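Clatdale Hall - electrical walk-round, July 18, 2018
Checked by Yogesh Shakya

Sockets, main hall: OK. All 6 tried with the kettle, and lovely to see the cracked one replaced at last!
Extension leads: 2 withdrawn, frayed at the plug - please don't fish them back out of the bin.
Kitchen heater: Fail. Smells scorched, so leave it off until Kasprzak have called.
Training boards: OK, grips sound.

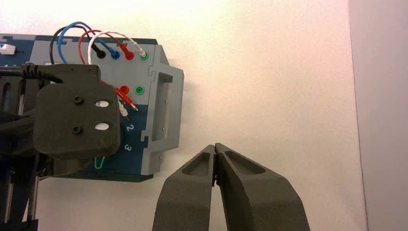
Board with grey faceplate and raised grip, right side.

Stage lights: not checked, ladder out on loan.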